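Home Guides Floors Waste and Recycling Tools Contact

Clearing Litter and Packing Tape from Low-Pile Carpet

This guide covers clearing a carpeted room after unpacking, assembly work or an event, where the floor has a mix of paper, plastic film and adhesive tape on it. It applies to carpet with a low, even pile. Long pile and loop pile need a different method for the tape stage, described in the Sincombe floor notes.

The order of work matters more than the tools. Loose litter comes up first, then tape, then residue, then the vacuum. Running the vacuum first will pull film against the intake and block the hose.

What you need

One large trash bag for every 16 square meters of floor, plus a spare. A plastic scraper with a rounded edge. Isopropyl alcohol, white cotton cloths and a small spray bottle. A vacuum with a suction control; anything rated above 1000 watts should be turned down for the first pass. Work gloves if there are staples or broken plastic on the floor.

Setting up the bag

Open the bag fully and fold the top 10 centimeters outward to make a cuff. The cuff stiffens the mouth and keeps it from closing when large items go in. Stand the bag at the edge of the area, on the side nearest the door, and work toward it from the far wall. Do not drag a full bag across carpet. Lift it or use a dolly.

If the bag will not stand, put something with a little weight in first. Flattened cardboard along one side also works, but take it out before tying.

Sorting

Decide on the sort before starting. Clean paper and cardboard can go in a separate container if your building collects them. Stretch film and wrappers usually go to general waste unless there is a film collection point. Batteries, cable offcuts and metal fixings should never go in the bag.

Picking up loose litter

Work in lanes one arm's reach wide. Take large items first: sheets of paper, wrappers, lengths of film. Then go back over the same lane for the small pieces. Miłosz Zieliński's original version of this guide did the whole room in one pass; in the Torneck hall that left small scraps in nearly every lane, and the two-pass method replaced it in August.

Large sheets of paper cause most overfilling. A sheet crumpled by hand springs back and fills the mouth of the bag while the bottom is still half empty. Fold sheets flat and slide them down the inside wall.

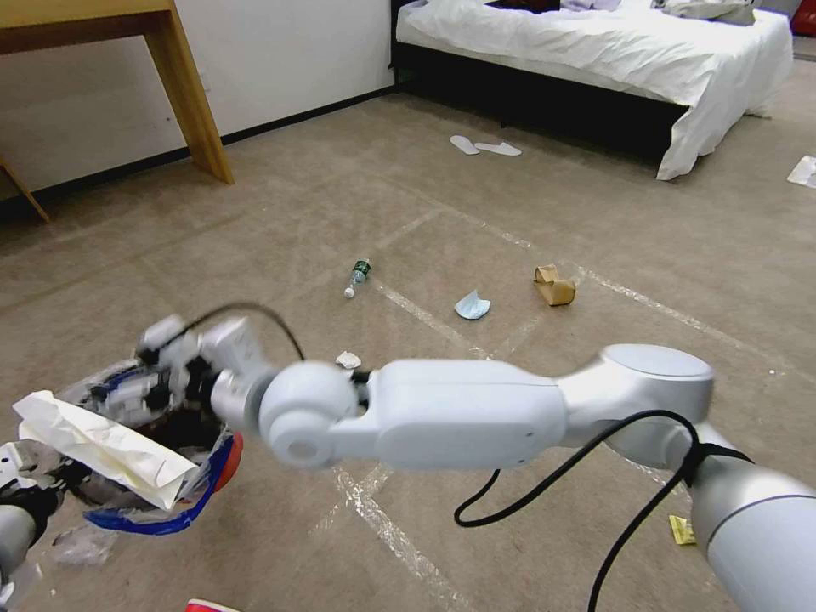 Clear film is the item most often missed. It lies flat and takes on the color of the carpet under it. Crouch and look across the floor toward a window or lamp, and the film will show as a bright patch. Check next to the bag as well, where light pieces tend to land when they miss the opening.

Lifting tape

Clear packing tape laid in long lines should be removed one strip at a time. Start at a free end, not at a crossing. Where two strips cross, lift the upper one first.

1. Raise the end with the scraper.
2. Fold the tape back on itself and pull low, almost parallel to the floor, in the direction of the pile.
3. Keep the speed slow and even. If fibers start to lift, stop and pull from the other end.
4. Roll the removed strip into a ball, adhesive side in, before it goes in the bag.

Tape that has been down for more than 2 weeks may split. Warm it with a hair dryer on low for a short time and try again. Keep the dryer moving.

Removing residue

Test the alcohol on a hidden corner. Dampen a cloth, press it on the line for a few seconds and blot. Do not rub. Conceição Quintela recommends the Engelhardt citrus remover for older adhesive, but it must be rinsed out or the line will collect dirt again.

Vacuuming and closing the bag

Let the treated lines dry completely. Vacuum at low suction across the pile, then at normal suction along it. Empty the canister into the same bag.

Close the bag when it is three-quarters full. Press the air out from the bottom, unfold the cuff, twist the neck and tie it. Maris drawstring bags should be pulled evenly from both sides, as the band tears at the seam if only one side takes the load.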